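Pesquisar no site... Pesquisar

Sobre nós

Olá! Se chegou aqui é porque alguém lhe falou da Oten, ou porque anda à procura de quem perceba de regras para pôr robôs a trabalhar ao lado de pessoas. Em qualquer dos casos, entre, que eu conto como é que isto funciona.

A Oten é uma empresa pequena. Fica em Vilela, num edifício de escritórios normalíssimo, com alcatifa cinzenta e máquina de café no corredor, e eu gosto que seja assim. Quem nos visita pela primeira vez vem à espera de uma nave industrial com vedações amarelas (já tivemos uma, aliás, e não tenho saudades nenhumas do frio). Mas os clientes que nos procuram hoje querem mãos robóticas em sítios onde há secretárias, pastas de arquivo e gente a passar com uma chávena na mão, e as regras que escrevemos têm de aguentar isso.

O que fazemos, então? Escrevemos procedimentos de boa prática para células com braços e mãos robóticas, testamo-los nós próprios e depois ajudamos as equipas dos clientes a usá-los. Não somos um organismo de certificação e não passamos certificados a ninguém. Lemos as normas que se aplicam a cada caso, fazemos a avaliação de risco com quem lá trabalha e transformamos tudo num caderno que um operador consegue abrir às sete da manhã e perceber sem telefonar a um engenheiro.

O nosso caderno chama-se Brakon. Vai na versão 3 e tem 656 pontos de verificação, o que parece um disparate até se ver que uma instalação pequena usa talvez a primeira parte e pouco mais. A primeira versão tinha quase 3.000! Era um monstro, ninguém o lia até ao fim, e um cliente muito simpático devolveu-mo com um post-it a dizer "isto é para ler ou para calçar a mesa?". Cortámos, juntámos, deitámos fora repetições, e ainda hoje há pontos que me apetece riscar.

A parte do Brakon de que mais gosto é a das mãos - dedos, articulações, mangas de proteção e tudo o que fica entre o punho e a peça. É aí que passamos mais horas.
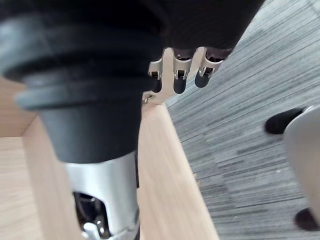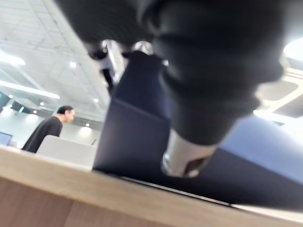

Metal, foles escuros e madeira clara, na segunda imagem com um homem de preto lá atrás.

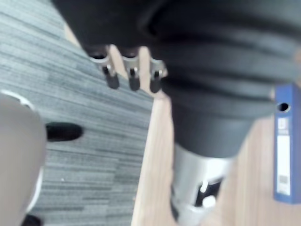
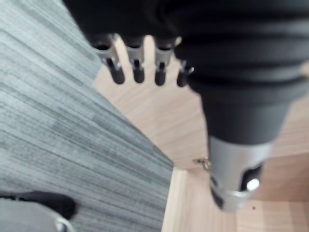
Os dedos são de metal com pontas pretas arredondadas.

A regra mais antiga da casa é também a mais aborrecida: antes de qualquer movimento, alguém olha para o espaço à volta da mão e diz em voz alta o que lá está. Cadeiras, cabos, caixas, pés. Parece coisa de escola primária, eu sei. Só que um percurso que ontem estava livre hoje pode ter uma cadeira encostada à bancada, e o programa não foi avisado.

Depois vêm as mangas. Um fole faz dobras, e nas dobras mete-se cotão, aparas, o que calhar. Pedimos que se passe a mão pela manga com o braço parado e a energia cortada, dobra por dobra, e que se anote o que se encontrou mesmo quando não se encontrou nada. Uma linha em branco no registo não me diz se a manga estava limpa ou se a pessoa foi almoçar.

Os parafusos levam marca de tinta no aperto. Os dedos abrem e fecham em velocidade reduzida no início de cada turno. As paragens de emergência são experimentadas à quinta-feira, todas, incluindo aquela que está atrás do armário e a que ninguém acha graça chegar. Quem quiser mudar um limite de força escreve porquê e pede uma segunda assinatura - e a segunda assinatura nunca é a do chefe da primeira pessoa, que essa aprendemos à nossa custa.

Também temos regras para quem está só a ver. Um visitante fica do lado de lá da marca no chão, ou atrás de uma divisória se a houver, e tem direito a mandar parar tudo. Qualquer pessoa tem. Já me pararam um ensaio por causa de um guarda-chuva e eu agradeci, embora por dentro estivesse a resmungar um bocadinho.

Nos últimos tempos temos trabalhado muito com a Zidanow, que nos desafiou a adaptar o Brakon a bancadas de madeira e mobiliário de escritório. Fizemos com eles 300 ensaios de aproximação a arestas de mesa, e daí saiu um capítulo inteiro sobre distâncias e cantos que estou cheia de vontade de mostrar. Sai em janeiro, se eu parar de mexer nas tabelas.

Se tem uma célula nova e não sabe por onde começar, escreva-nos antes de comprar vedações. Se já tem a célula e um dossiê de segurança que ninguém abre, escreva também, que desses gostamos especialmente. A primeira conversa não se paga, costuma demorar uma manhã e leva café. Traga as fotografias do espaço como ele está num dia normal, com a tralha toda, e o nome de quem lá trabalha, porque é com essa pessoa que vou querer falar primeiro.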